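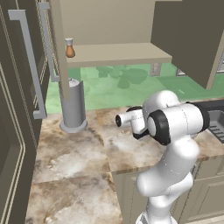
Mottled marble countertop in cream, tan, brown and gray.

Care of Marble Countertops and Kitchen Work Surfaces
Coltby Housing Association, Resident Services
Revised 2023-04-28

This page applies to residents of the Lauritsen and Ciltier buildings, where kitchens are fitted with natural stone counters. Residents of other buildings should consult the sheet supplied with their lease.

Marble is softer than granite and reacts with acid. Lemon juice, vinegar, wine, tomato sauce and many bathroom cleaners will leave a dull spot, known as an etch, within minutes. An etch is damage to the polish and cannot be washed off. A stain is different: it is color that has soaked into the stone, and it can often be drawn out.

Daily cleaning

Wipe the counter with a soft cloth, warm water and a few drops of mild dish soap. Rinse with a second cloth and dry at once. Standing water leaves mineral marks, particularly beside the faucet. Do not use scouring powder, steel wool, bleach, ammonia or any product sold for removing lime scale. Mixing bleach with other cleaners is dangerous on any surface.

Spills

Blot, do not wipe. Wiping spreads the liquid over a larger area. After blotting, rinse with plain water and dry. Turmeric, coffee, beet juice and cooking oil should be dealt with before the meal is served.

Oil stains

Oil darkens marble and is the most frequent complaint received by this office. Mix baking soda with water to the thickness of peanut butter and spread it over the mark, slightly past the edges. Cover with plastic wrap, tape down the sides and leave for 10 hours or overnight. Remove the wrap, let the paste dry fully, then lift it with a plastic scraper and rinse. Older stains may need a second or third treatment.

Oil bottles should be kept on a saucer or small tray, and the base wiped after each use. A ring left under a bottle is harder to treat than a fresh drip.
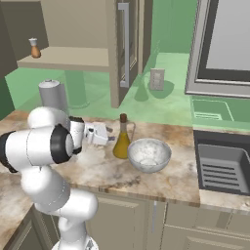
Glass oil bottle with cork stopper and a round bowl on pale beige marble.

Heat and cutting

Place hot pans on a trivet. Marble tolerates moderate heat, but a sudden change in temperature may crack it, and the sealer will discolor first. Use a cutting board for all knife work. Boards should be lifted when moved, as grit caught underneath will scratch the polish. Do not stand or kneel on the counter to reach upper cabinets.

Sealing

Counters are sealed by the Association before each tenancy and again every August. To check the seal between visits, place a spoonful of water on the stone and wait 8 minutes. If the stone beneath has darkened, the seal has worn and a visit should be requested. Residents may apply Grereo stone sealer themselves, provided that the label directions are followed and the room is aired.

Repairs

Chips, cracks and open seams should be reported before they are filled. Household glue yellows and must be ground out by the contractor. Requests should be addressed to Rungnapa Kaewsai, Resident Services, extension 922, and should state the building, the unit number and the location of the damage.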